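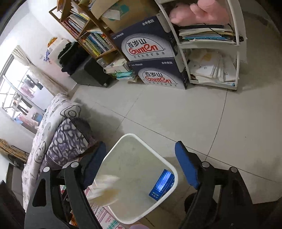 Trambridge Makers' Help › Robots and automation › Teaching by demonstration

Hand-held gripper demos: what counts as one go at "tidy the rubbish into the bin"?

Asked 17/01/2026 · Viewed 1416 times · 3 answers

Hello all, first question on here so please be gentle. I've been recording tidying-up demonstrations at home with a hand-held gripper, the sort with a camera on it, and the plan is to train a policy that we can later put on a proper arm. I've got 241 recordings so far and I'm rather proud of them, but I've started to worry that I've been muddling two jobs together. Some of my recordings are only "pick up the wrapper, drop it in the bin". In others I move the bin first, because it's a small room and I like having it beside the bed before I start.

My first little training run (on the Adell workstation at our club) gave me a policy that goes straight for the bin nearly every time, even when there's rubbish sitting right next to it. Should I split the recordings up, or keep the lot together and just do more? I'd also love to know whether I ought to be doing this by remote control instead, as a friend swears by it. Thank you in advance!

3 Answers

Answer 1 (accepted, 14 votes)

Welcome! You've done the hard bit already, which is sitting down and recording the things. I'd split them, and I wouldn't throw any away. The trouble is that your policy sees the start of a recording and has to guess which of two jobs you had in mind, and if most of your bin-moving ones begin with the bin in view, well, it will learn that a bin in view means grab the bin. I did much the same with a laundry set last February and it took me ages to spot.

What I do now, in the order I do it:

1. Give each job its own name and its own folder. "Move bin" is one, "wrapper to bin" is another.

2. For the bin job, open the fingers wide before you come down and bring one to each side of the rim. Close slowly, and hold still for a moment before you lift. Anything already in the bin can stay there, crumpled tissues and all.
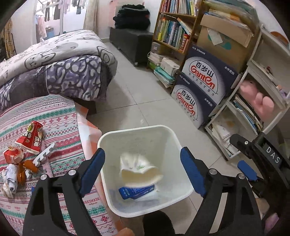

3. For the rubbish job, start well back, with the rubbish and the bin both in view if your room allows it. Patterned sheets are fine, good even, but do mix up where things lie. A cup on its side wants a different approach from a flat wrapper, so give it plenty of goes.

4. Open the fingers over the middle of the bin, not over the rim – light wrappers catch on the edge and then you've taught it to miss.

5. Stop recording when the job is done. Mine used to have a long tail of me wandering off to put the kettle on.

Once both sets behave separately you can train on them together, with the job name fed in as a label.

Answer 2 (3 votes)

Agree with splitting. On remote control: I used the Yimyam rig for a season and got 1205 demos out of it, and they were lovely and clean, but so slow. The nice part is that the arm can do everything you recorded, as it was the arm that did it. With a hand-held gripper it's very easy to twist your wrist in a way the arm can't follow, or to lean right over the bed further than it will ever reach. If your arm is a short one I'd do a small batch by remote control just to find out where its limits are, then go back to the hand-held and stay inside them.

Answer 3 (0 votes)

Have you tried the Grollanley plug-in, it cuts the recordings up for you. Not used it myself.

Comment from the asker: thank you both, and sorry for the slow reply. Splitting them this weekend. Does the label need to be a full sentence or will a word do?

Reply: a couple of words is plenty, just spell them the same way every time.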